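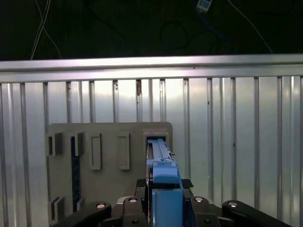

Photo: gripper cam, cell 3. Cerkgate, July. OK to reuse, just say where you got it

Quick one, I'm on lunch and the microwave line is long.

People keep asking me what the robot "does all day" so, there you go. Blue part, gray board, slot. It puts the long blue piece up into the slot. Then it does the next one. That was my job. Well, a third of my job, the other two thirds were the housings and arguing with the label printer.

260 a shift was the number when we did it by hand. You stood at the bench, board up on its edge in front of you, arms at chest height, push, wiggle, push. My right thumb has a flat spot. Evaristo Gatti trained me and he had the same flat spot, same thumb, he showed it to me on my first morning like it was a tattoo.

So what changed. Trying to write this down before I get used to it and forget.

There were 6 of us on that line, now there are three, and the other three got moved. Moved, not let go, I want to be fair about it because my sister read my last post and called me all upset. Two went over to Ortner packing, one is on nights in receiving and hates it. I stayed because I'd done the Zaluvon course (five evenings, bad sandwiches). Got a different title and a bit more per hour. Not a lot more.

What I do now is mostly look at a screen. The wrist camera gives you the view up from the fingers, so you're staring past the pads and the bolts at the slot the whole shift. First week I felt seasick. Now I catch myself tilting my head with it. I can tell when a piece is going in crooked a hair before the software throws the flag, and when I said so to the guy from Fuvness he wrote it down, so maybe that ends up in the next update and then I guess I won't need to tell either.

Hm. Didn't mean to go there on lunch.

Good stuff: shoulders. My shoulders are so much better, I slept on my left side for the first time in I don't know how long. Nobody's wrapping tape on their thumbs. And when the slots come in tight from the molder (they still do, they will always do) it's the gripper that has to fight them and not me. It stops, I get a beep, I go pull the board. Before, you just leaned on it and swore.

Bad stuff: it's quiet. I don't mean noise, the thing has plenty of noise. But you used to stand elbow to elbow and talk. I knew about everybodys kids. Firouzeh Fallahi sat across from me and we got through her entire divorce and most of my kitchen remodel over those boards. Now she's in packing and I see her at the time clock. We text. It's not the same, you can't text for eight hours.

Also breaks. We used to all stop together. The robot doesn't stop so we go one at a time, somebody always has to be by the screen. I asked if we could just pause the cell for fifteen minutes, at 10, like before. "We'll look at it." That was 3 weeks ago.

And the pace, which I didn't see coming. It isn't even that fast! One piece, it's slower than Evaristo ever was. He'd have had two in by then. It just doesn't slow down after lunch teh way we all did, and so the count at the end comes out higher and the housings bench is always behind now. So the hurry moved down the line to them. Management calls it a bottleneck, I call it Denise's whole afternoon.

Would I go back? Ask my shoulder, no. Ask me around 2 pm with the screen and the beep, maybe yes.

Microwave's free. More on the label printer later, it is still here, still by hand, still jamming.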